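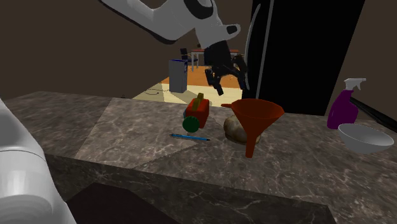
February
By the Grustavard staff writer

The training room at Wovberg is on the second floor, between a supply closet and the break room. It has two desks, a row of monitors, and a pair of handheld controllers hanging from hooks on the wall. The person who runs it has been there for three years. Before that she taught people to drive forklifts.

"It's closer than you'd think," she said. "You're watching somebody learn where the ends of the machine are. With a forklift, people forget how far the tines stick out. With an arm, they forget the elbow."

Wovberg trains robot arms to do household jobs. Most of the work starts with a person at a desk, steering an arm through a task from start to finish while the computer records what it does. The kitchens are mostly simulated. An operator sees a counter, an arm, and whatever objects the software has put out for that session, and gets a written instruction such as "put the ball in the bowl." When the job is done, the operator presses a button, the counter is cleared, and a new one appears.

She asked that her name be left out because she wanted to talk about the work and did not want to be quoted as the company. We talked for most of an afternoon, with breaks when operators came in with questions.

I asked what a good demonstration looks like.

"Boring," she said. "You want the arm to go to the thing, close on the thing, lift it, carry it, set it down, let go, back away. People leave out the backing away. They let go and hit the button. Then you've got a robot that has learned the job is over while its fingers are still wrapped around the object."

New operators also tend to be too fast or too careful. The fast ones knock things over. The careful ones stop in the air over the counter and think, and the recording keeps every second of that.

"If you hover for four seconds every time, the robot learns to hover," she said. "It doesn't know you were deciding. It just thinks hovering is part of picking up a pen."

Her advice is to do the thinking before the recording starts. Operators are allowed to look at the counter for as long as they want. She has them say out loud which object they are going for, which side they will come in from, and where the arm will go afterward. Only then do they start.

Some objects are harder than others, and the hard ones are not the ones visitors guess. A spray bottle is tall and has a narrow place to grip. A ball is fine if the fingers come straight down on the middle of it and bad if they don't. A potato has no two sides alike.

"A pen is the worst," she said. "It's thin and it's flat on the counter. Your fingers have to get almost down to the surface, and on a screen you can't feel the surface. So you come down, you close, you lift, and the pen's still there. I've seen people do that over and over and get quite angry at it."

Funnels are a favorite of hers. There is the rim, the cone, and the spout, and each one can be gripped in a different way. If the instruction only says to move the funnel, any of them will do. If the next step is to set it into something, the operator has to plan for that at the moment of the grab. She uses funnels to find out whether a trainee is looking ahead.

The software Wovberg uses is called Duangkaew. It puts objects out in groups, and sometimes the groups are tight, with one thing leaning over or blocking another. I asked whether that was done to make the job difficult.

"It's done because that's how counters are," she said. "Look at yours. Things are next to other things. If you only ever show the arm one object alone on a clean surface, you get an arm that can do one object alone on a clean surface."

When things are crowded, she teaches operators to come in from the open side even if it means a longer trip. She also lets them push an object out of the way, as long as they do it on purpose. A nudge that was meant is a useful thing for the robot to see. A bump that was not meant should be thrown out, even if the task ended well.

That rule causes arguments. An operator who has spent a minute on a task does not like to delete it over one touch. She showed me the sheet she uses to review a new person's first day. The most recent trainee had recorded 81 demonstrations and kept nearly all of them. After the two of them watched the recordings together, the trainee went back and marked many more for removal.

"I don't do it for them," she said. "I sit there and play it back, and I ask, would you want it done that way in your house? They usually know."

Before Duangkaew, the company trained on a real arm in a real kitchen on the ground floor. The real arm is still there, and operators spend part of their first month with it. For that work they often guide it by hand. A person stands next to the arm, puts it in a mode where the joints go slack, takes hold of it near the wrist, and walks it through the motion.

She thinks everyone should start that way.

"Your body gets it right away," she said. "You feel that the elbow has to swing out before the hand can come down. You feel when it's at the end of its reach. Then you go upstairs to the controllers and you've still got that in your shoulders."

Hand guiding has its limits. The person is standing in the workspace, so cameras see a person as well as an arm. It is tiring, and after an hour or so the motions get sloppy. People also tend to move the arm the way they would move their own, and it doesn't bend in the same places. With a controller, the operator can sit down, and the arm works alone at the counter.

The controller has problems of its own. The biggest is depth. On a screen it is hard to tell if the fingers are above an object or behind it. They can look right over the ball and be well past it. Operators are taught to check a second view before they commit, and to lower the arm a little at a time near the counter.

"I tell them, don't trust the first view," she said. "Switch. Look from the side. Then go down."

There is also the matter of the arm's own body. Beginners watch the gripper and nothing else. They will reach across the counter for a bowl on the far side and sweep a bottle over with the forearm on the way. In the simulated kitchen this costs nothing but a reset. On the ground floor it has cost the company several bottles and one coffee maker.

I tried it myself. The trainer gave me a simple job, moving a bowl from one side of a counter to the other, and stood behind my chair. The controller was lighter than I expected. The arm followed my hand with a small delay, enough that I kept correcting for things it had not done yet, then correcting the correction. My first try pushed the bowl against the wall. On my second I got one finger inside the rim and one outside, lifted, and let go too high.

"Put it down, don't drop it," she said. "You want to see it touch before you open."

It took me 7 tries to get one she would keep. She said that was ordinary. A trained operator does that job on the first try and does it again a few hundred times in a shift, with the bowl in a different place each time.

The shifts are four hours with a break in the middle. She will not let people do longer ones. The recordings from the last part of a long shift are easy to spot, she said, because the operator starts taking the same path every time no matter where the objects are.

I asked what happens to the recordings after they leave the room. They go to another group, which uses them to train the software that runs the arm. Some weeks later a new version comes back and she watches it work. It is a strange feeling, she said, to see habits she recognizes. One version used to tilt the gripper slightly before every grasp. She knew which operator that came from.

"He did it with everything," she said. "Little tilt, then down. It didn't hurt anything, so we left it in."

Her group is now starting work for Zolton, a client that wants arms to put things away after a person has finished using them. Those tasks are longer and have several steps. An operator might have to place three objects in order, and a mistake on the last one spoils the whole recording. She is trying out a way to let operators stop after each step, keep the good part, and redo only what failed.

She is also writing down the instructions in plainer words. The old ones used to say things like "relocate item to receptacle." Operators read them two or three times to be sure of what was wanted. The new ones say "put the potato in the bowl."

At four o'clock the next shift came in and took the controllers down from the hooks. One of them asked whether she should count a grasp that slipped a little but held.

"Did you mean to do it that way?" the trainer asked.

The operator said no.

"Then do it over."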